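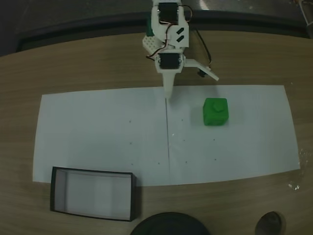
How paper is made

Paper is made mostly from plant fibres. A fibre is a very thin strand, often finer than a hair. If you tear a sheet slowly and look closely at the torn edge, you may see some of them sticking out.

Where do the fibres come from?

Most fibres come from trees such as spruce, pine and birch. Cotton, straw and old paper can also be used. At the mill, logs are stripped of their bark and cut into small chips. The chips are cooked with chemicals or ground up until the fibres come apart. Mixed with water, they make a soft mush called pulp.

From pulp to sheet

The pulp is thinned with a great deal more water and spread over a moving mesh. The water drains through the holes and the fibres stay on top, lying across one another. Heavy rollers then squeeze out more water, and heated cylinders dry what is left. As the sheet dries, the fibres bond tightly together. The finished paper is wound on to a huge reel and cut to size later.

Making paper by hand

Before there were machines, every sheet was made separately. The papermaker dipped a flat sieve, called a mould, into a tub of pulp and lifted it out level. The wet sheet was turned on to a piece of felt, pressed and hung up to dry. Visitors to the Iketti Paper Museum can try this at the long tub in the Horobets Room. The museum's collection holds 1,094 samples of handmade paper, including 40 with watermarks -- faint designs that show when the sheet is held up to the light.

Using paper again

Old paper can be mixed with water and turned back into pulp. The ink is washed out and the fibres are used for newspapers, egg boxes and card. Each time this happens the fibres become shorter and weaker, so new ones are often added.

Words to know

Pulp: fibres mixed with water
Mould: the sieve used to make a sheet by hand
Felt: thick cloth that soaks up water

Text by Zlata Vasylenko, Learning Department. Checked by Vilho Valtonen.
Last updated: Mar 21, 2025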